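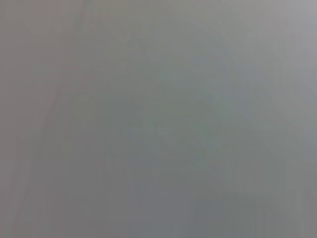 Kyu-ri Wi thinks I was unfair to the Norkell people before I'd even parked. The message came while I was still looking for a space, and said I should go in with an open mind, ask my questions after the demo like everybody else, and stop telling people that automation open days are puppet shows. I don't say it to people. I said it once, at dinner.

Anyway, I went. 8th February, their new building out past the rail yard, free coffee, lanyards in two colors. The green ones were for customers. Mine was white.

The pitch was order picking. Norkell doesn't make the arm, they make the software that tells it what to do, which they call Gesent, and they had it running at three stations behind waist-high plastic panels. Bins of mixed goods on one side, shipping totes on the other. Small bottles, boxed cables, bags of screws, that kind of thing. The sheet I was handed claimed 600 picks an hour. I asked if that was the arm in front of us or an arm somewhere else, and the young man in the polo shirt said it was "a Gesent-enabled cell under optimal conditions." So, somewhere else.

I used to work in a warehouse, so I'm going to be a pain about this. 600 an hour is one every six seconds. A decent person on a decent day beats that for a while and then has to go to lunch. The arm doesn't eat lunch. Fine. What it does do is stop. It stopped four times while I stood at station two, and every time somebody leaned over, moved a bag a couple of inches, and pressed a button on a tablet. I would like to know what the hourly figure is with the leaning included. I asked that too. I was told it was a great question.

The part I did like was the screen at station three showing what the wrist camera gets. One frame of it is at the top of this post, gray all over, a bit lighter in one corner, a bit greenish toward the middle. I couldn't tell you what it's looking at. The engineer running that station was the only person all day who talked to me like a grown-up. She said the software uses a second camera overhead for choosing the item, and the wrist view matters most in a fairly narrow range of distances. I asked what happens when the wrist view is no use. It leans on the other one, she said, and on whatever it remembers from a moment ago. And when that's wrong? "Then it misses." Thank you! Put her on the stage.

They did not put her on the stage. The stage was a man from Clenamum, their first paying customer, who had slides. Clenamum has 26 of these cells going in by October, replacing a conveyor system they bought from a company called Wang that he was plainly still angry about. He spent longer on the conveyor than on the robots. There was one chart with no numbers up the side. He was asked about jobs and said people would be "moved up the value chain," and then it was time for sandwiches.

I don't think it's fake, for the record. The arm was picking things up with nobody steering it that I could see, and a few of the grabs were pretty slick, especially on the soft bags. My complaint is the distance between the sheet and the station. If you need a person to nudge things along, say so, and tell me how many stations one person can nudge. That's a number a buyer could use.

Parking was free. The coffee was bad.

Comments (3)

deb_in_shipping
We had a different brand in on trial and it was the same deal, one of our guys ended up babysitting it all shift. He liked it though. Said it beat lifting.

Martin T.
You're comparing a demo cell to a production cell. They get stopped and restarted all day for visitors. I'd give them a year before writing it off.

Kyu-ri Wi
You did say it more than once. And you asked questions DURING the demo, didn't you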